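Print inspection and projection notes, November
Bench 2, Furno archive annex

Reel 3 of the Mondal melodrama on the bench from 9:15. Safety print, 35mm, black and white, mono variable-area track. Working from the lab report and the old Bridik shot list, which disagree about where the reel should end. The shot list puts the dinner argument entirely in reel 3. Our print goes to the changeover with the wife still standing at the head of the stairs. Next line of dialogue is the first one on reel 4, so nothing is missing at the join. I take the shot list to be made from a different set of reels.

Length on the counter: 1575 feet, head leader excluded. At 24 frames that runs 17 minutes and 30 seconds. Shot list has it longer. The difference is the tail of the argument, as above.

Condition. Edge wear on the soundtrack side, light, continuous. Perforations good apart from one run of torn perfs after the kitchen door closes, repaired with tape on both sides by somebody in a hurry. Took the tape off, cleaned, remade the repair. Old adhesive came up with the second pass of solvent. Two cement splices in the garden sequence are dry and lifting at the corner; remade both, one frame lost at each. Frames bagged and labeled with the reel.

Shrinkage acceptable for projection. No odor. Base lies flat except the first turns off the core, which have a set.

Density. The stairs sequence is printed darker than the rest of the reel by a visible amount. Compared it against the duplicate negative on the light table. The negative holds detail in the banister and in the wallpaper behind her, and the print does not. So the darkness is a timing choice at the lab or a timing mistake. It changes the scene a good deal. In the negative her face can be read the whole way down. In the print she comes down as an outline and the face arrives with the lamp at the bottom, on the line about the keys. I prefer the print, but that is no argument for its being right.

Ran the reel at 2:00 in the small room. Ultard lamphouse, 2000 watt, aperture plate 1.37. Gate tension backed off slightly for the new splices. All repairs passed without jumping. Focus drift in the first minute, then steady. Changeover dots present and legible, original, no added scratches or punched holes.

Sound. Hiss rises at the garden and drops back with the interiors. Consistent with location recording, left alone. There is a dropout on the husband's second "never," same place on the negative track, so it goes back at least that far. Fader at the usual mark.

Note on staging, for the program text. The director keeps the husband seated in every scene in this reel until the argument, and the camera height follows him. When he gets up the camera does not. We get his jacket buttons and the edge of the table for most of the speech, with the wife small and in full figure behind him. I had remembered this as a cut to a low angle. It is the same setup held from the start of the meal. The whole reversal is done with one actor standing.
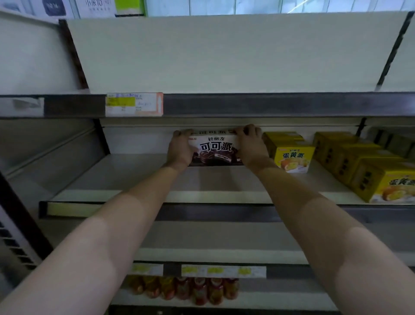
Phyllis Blackburn: I would be careful with the staging point. I went through reel 2 last month and he stands at the window there, for the length of the phone call, and the camera is at normal height. If the program text says he is seated up to the argument it has to say "in this reel," and an audience does not know what a reel is any more. On the stairs, my vote is to grade to the negative. A dark print from a busy lab is the likelier story.

Agreed on the wording. Changed the draft to "through the evening at home," which starts after the phone call and covers all of reel 3.

On the stairs, not settled. Against the lab-mistake theory: the density change comes in on the cut and goes out on the cut, and the shots on either side match each other. A slip in the printer lights would more likely run on into the next shot. For it: the keys are hard to see in her hand, and the scene depends on them. A second print would decide it. Bridik listed one in their old rental catalog, number 40, condition not stated. Will write and ask whether it survives and whether reel 3 can be pulled for comparison.

Until then no grading on the stairs. Scan flat from the negative, keep the print as reference, log both.

To do
Reel 4, same checks. Watch the head for the matching dots.
New core for reel 3, the present one is cracked.
Replace leader, head only. Tail leader is fine.
Gate brush is shedding. Order two.
Check reel 2 window scene for camera height and write it down properly this time.

Left the bench 5:40. Reel 3 tails out on the rack.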